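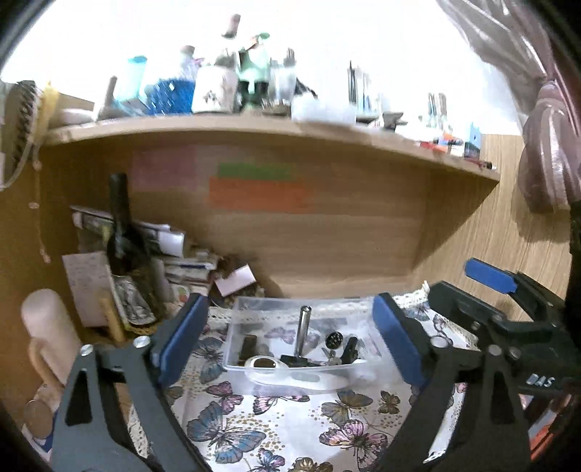
Etonden Repair Evenings, progress report to the Davia fund, period ending April. The evenings have run as planned and attendance is steady. We logged 50 household items brought in, of which 26 were repaired and taken home the same evening. Small parts are now kept in clear plastic boxes, like the one with the metal rod standing in it, and people find what they need without asking. Lamps and kitchen appliances made up most of the intake.

Spending is within budget. The largest item was the second workbench from Dreßler, which came late and with one leg short. They sent a replacement at no charge.
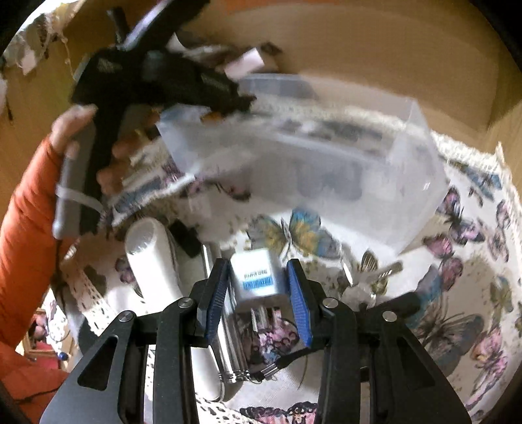 Bastian Wiegand has rewritten the intake form. It now fits on one page and asks for the fault in the owner's own words - this has cut the wait at the door. The old form is still used for items left overnight.

Thirteen people signed up for the beginner course and 8 finished it. Most of the others dropped out when we moved the start to 6 p.m. We will go back to 7 p.m. in the fall.

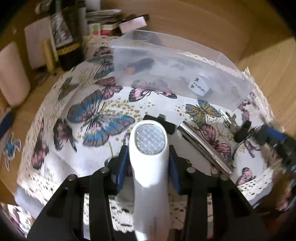
The room agreement with Dilora is still open. They want a longer lease and we have asked for a break clause. Until it is signed we are holding off on the shelving, and that part of the grant remains unspent.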